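Flindham open day, Sunday – notes typed up on the train

Got to the Flirnia building just after ten, already a line at the coffee. Old mill, 1893 over the door, lovely brick, no parking whatsoever. Signed in, got a sticker, went straight up to the gripper room before the tour groups did.

Two setups running. Achari fingers on one bench, Trornevo on the other, same job on both – cloth out of a pile, into a bin. I picked cloth over the boxes and bottles next door. Anyone can grip a box.

They let visitors drive for a few minutes each. Controller is light, trigger a bit twitchy at the start of its travel. The wrist camera view is what you end up steering by. Took me a while to stop looking up at the arm.

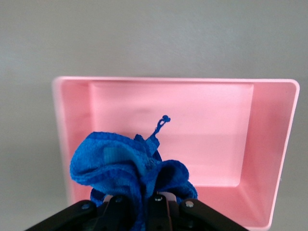
Letting go is the hard part, same as at home on our own rig. Terry cloth catches on everything. Open too fast and a fold stays hooked on one finger, open slow and the whole thing slides off sideways. Best trick I picked up was going lower than feels right before releasing.

Scores were on a whiteboard by the door. 182 tries for each gripper since the morning before, Achari on 94 clean drops, Trornevo a little behind. Wouldn't read to much into it, half of those were kids driving. Trornevo felt stiffer to me and I liked it better for thin stuff, napkins and so on. Achari more forgiving on anything bulky.

Asked about price, got a brochure. Asked about finger wear, got a much better answer – they swap the pads every couple of weeks and keep the old ones in a drawer you can look through. Worn mostly at the tips, hardly at all futher back.

Missed the camera talk, room was full. Lunch was soup. Train at 3, nearly missed that too.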